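How I Set Up a Coffee and Snack Corner in a Tiny Kitchen

November 22, 2021

My kitchen is small. When we moved into the apartment in Briraton I had one run of counter, a window I couldn't block and a drawer that stuck every time it rained. What I wanted was a spot where I could make coffee half asleep without moving six things first! It took me most of July to get it right, so let me save you some time.

Start by clearing everything off and living with the bare counter for a couple of days. I know, it sounds silly. But you'll notice where you set your mug down and which outlet you reach for, and that's where the corner should go. Mine ended up nowhere near where I'd planned it (I'd already bought a lamp for the other end, sigh).

Next, measure the depth of the counter and the gap under your upper cabinets. Write both down and keep them on your phone. I skipped this and came home with an Avis shelf riser that was 2 inches too tall, and the store wouldn't take it back.

Then pick your containers. I like open tops for anything you grab daily and lids for flour, sugar and beans. Stick with one or two materials and the whole thing looks calmer right away.
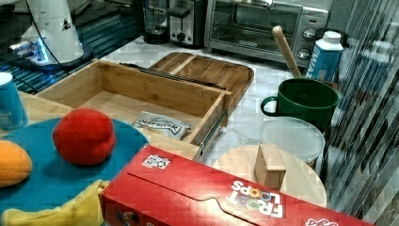 Bamboo box with an open top, snack bag inside

Now for the color. Small kitchens can handle more of it than people think, just not in big blocks. I chose teal and repeated it a few times, then let the wood tones do the rest. If your counter has a busy pattern, keep the larger pieces plain. I tried a striped runner from Vondow first and it made my eyes hurt, so back in the closet it went.

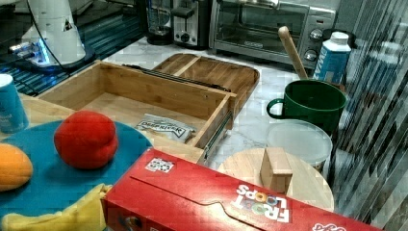
Once the color is settled, deal with the packaging. Cardboard boxes are the loudest things in any kitchen, and you've got two choices: decant them into jars, or give them a shelf behind a door. I decant coffee and oats and hide everything else. Jars look lovely, but washing 12 of them on a Sunday-type chore day is not my idea of fun.

Last comes the hanging rod, my favorite part. Hold it up against the wall with painter's tape before you drill, and hang your longest towel from the tape line to check that it clears the counter. I put a hook every 8 inches and that leaves plenty of room for mugs. Find a stud if you can, and use proper anchors if you can't. Match the finish to your cabinet pulls, or go darker on purpose so it looks like you meant it. 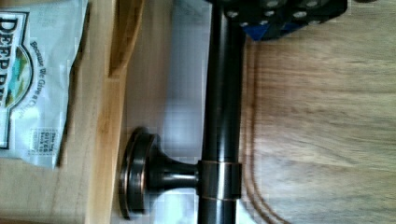 Dark bronze rod and its matching bracket

I spent just under $200 on the whole corner, including the lamp I didn't need. The little blue Hà bowl by the kettle was a housewarming gift, and it holds spoons for now. Next up is that sticky drawer, and I'm already dreading it.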